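Trillow's season wrap, for those who missed the last round. We finished fourth after going down to Umero 20-17 at home. Level with five minutes left, then a penalty from right in front. No complaints about the call.

Crowd was 1,825, our best since the ground reopened in July. Gate was slow at the northern end again and the club says it will open a second turnstile next year. 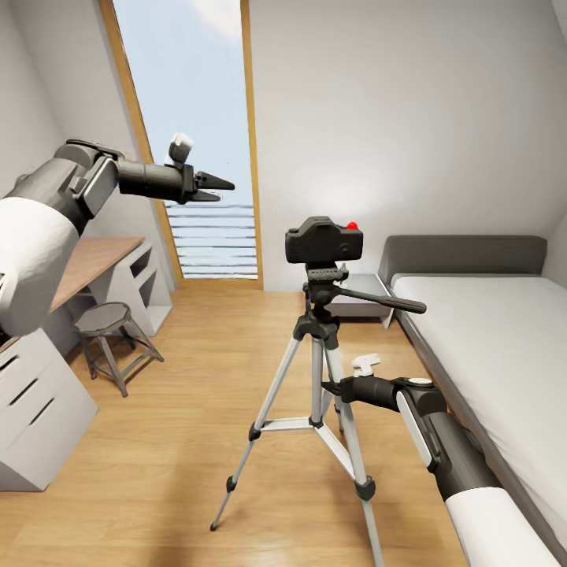

White walls, sloped ceiling.

Injuries: our fullback did his hamstring in the first half and won't tour. The hooker's shoulder is being scanned. Both props are fine — sore, but fine.

We scored 109 points away from home all season, which isn't enough. Lineout was the problem at Gashi and again at Zarkham. We lost four on our own throw in that one.

Pre-season training starts at 6 pm on the back oval. Bring your own water bottle and mouthguard. Fixtures when I have them.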